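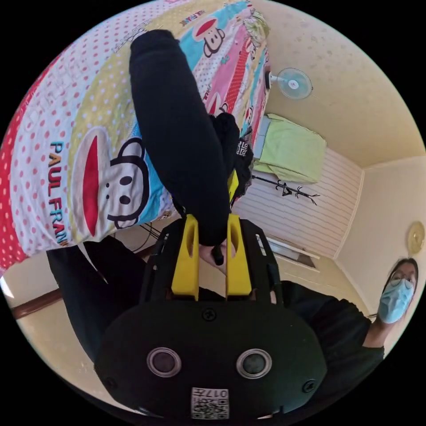
# Gripper comparison: your questions answered

Last updated July 2025

We've been trying out hand-held grippers on ordinary household fabric, and the mail keeps coming (please don't stop!). These are the questions we get most.

**Which grippers are you comparing?**

Three so far: the Promano, the Jisteck and our own build, which we call Heo. All three are held by hand and closed with a squeeze. Katach is the name of the logging software, so you can't pick anything up with it – sorry to the two people who tried to order one.

**Why clothes?**

Clothes are wonderfully hard! A block stays the same shape when you grab it. A garment folds, bunches and hides its own edges, and dark fabric is harder again for the cameras to read. If a finger design copes with a black garment, we're pretty hopeful about tea towels.

**How many grasps have you logged?**

2,912 at last count, using 201 different items. Ye-ji Jang keeps the master list and will happily tell you which cardigan is the worst one.

**Do the fingers make much difference?**

Heaps. It's the part I'd spend money on first. Stiff fingers pinch a single layer neatly but let go of thick seams. Softer ones hold a seam beautifully and then pick up two layers when you wanted one. We've printed 14 finger shapes since November and I still have a soft spot for number 11, even though it squeaks.

**Should I get one camera or more?**

Start with one wide-angle camera looking along the fingers. Learn what it misses, then decide. Extra views are great when cloth hangs over the grip and blocks everything, but they also mean more cables, more syncing and much bigger files.

**Can I mount the camera upside down?**

Yes. Flip the picture in Katach under Settings > View, and use the same setting for the whole session. Mixing the two in one folder is a pain to sort out later.

**My hand gets sore. Any tips?**

Short sessions, and swap hands. The Promano has the lightest trigger. The Jisteck spring can be loosened a quarter turn with the small hex key.

**Will these fingers fit a robot arm?**

The Heo ones will, with the adapter plate. We haven't tried the others on an arm yet and would love to hear from anyone who has.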